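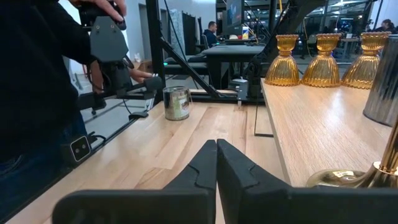
July 23, 2024

Tins, jars and what I keep them for

I have been keeping empty tins since we moved to Skokthorpe. The kitchen in the old place had deep drawers and everything went into those. The one we have now has a single narrow drawer that sticks, so pens, wooden spoons, string and batteries had nowhere to live. A tin on the worktop was meant to be a stopgap. I now have a shelf of them.

A few people have asked me what I do with them all, so I am writing it down, along with some notes on jars, coloured glass and candlesticks, which are the other things I can't walk past.

Tins first. The ordinary kind with a paper label is the most useful. I take the label off by standing the tin in hot water with a bit of washing-up liquid for an hour, then rubbing with the rough side of a sponge. If there is a strip of glue left, cooking oil shifts it. Leave the oil on for ten minutes and wash again. Some labels are only glued along one edge and come away dry, so try that before you fill the sink.

The rim matters more than the label. A tin opener that cuts round the side leaves a smooth edge. The ring-pull kind can leave a sharp lip just inside the top, and I have cut my thumb on one more than once. I run a small metal file round it, then a bit of fine sandpaper, then feel it with a cloth before I trust it with a finger. If it still catches the cloth I do it again.

I don't paint them. I did paint 6 of them in a sort of duck egg colour the first summer and the paint came off in flakes wherever they got damp. Plain silver looks better on pale wood in any case, and it wipes clean.
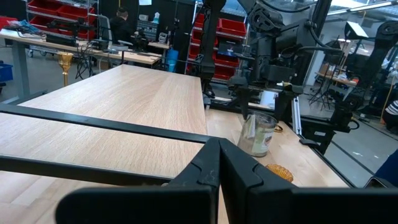
Jars are easier because the glass is already finished. I keep the straight-sided ones and recycle the ones with a narrow shoulder, as you can't get a spoon into them properly. Labels on glass are more of a nuisance than labels on tins. The coffee we buy, Jarnik, has a label that slides off in one piece. The Delell pickle jars have one that turns to paste and has to be scraped. I have stopped bothering with those and leave the label on if the jar is going in a cupboard.

Smell is the other problem with jars. The glass is fine but the lid holds on to it. I leave the lids on a windowsill for a week or so with a little bicarbonate of soda in them. Anything that had curry paste in it gets used for screws.

Coloured glass I buy, though never for much. Charity shops in August are best for it, when people have been clearing out. I like amber the most. It goes with wood and brass, and it makes a dull corner look warmer when there's some light behind it. I have 2 small amber pieces that hold one or two stems each, sweet peas mostly, and a ribbed dish that has ended up holding hair grips. Wash this sort of glass by hand. Rice and a drop of vinegar swirled round will clear the cloudy line inside a narrow one.
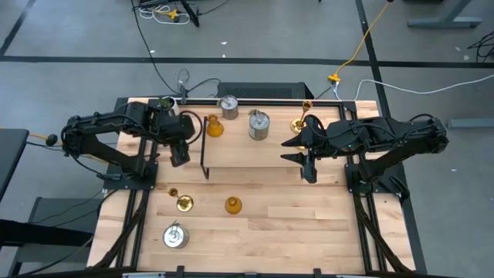
The brass is the part I am slowest with. Candlesticks turn up often, and they are usually brown when I get them. I wash them in soapy water first, because polish over grease just makes a grey smear. Old wax comes off if you pour hot water over it in a bowl, not in the sink, or you will be unblocking the sink. After that I use Thaweesak paste on an old sock and leave the creases round the base a bit dark. I lay a candlestick on its side to do the underneath of the foot, which is where the dirt collects.

If the candle wobbles, wrap a strip of kitchen foil round the end. If the cup is too narrow, stand the end of the candle in hot water for a minute and push it in while it is soft. Mine took nearly 7 goes before I got one straight.

As for arranging it all, I keep the tall things towards the back and leave gaps so I can get a cloth between them. A small plant at one corner helps. I move things when I dust and rarely put them back in the same order.

I paid 80 pence for the last candlestick, and it doesn't match anything else I have. I am looking for a second one of that height if anyone local sees one. The tins I have enough of for now, so please stop leaving them on the step.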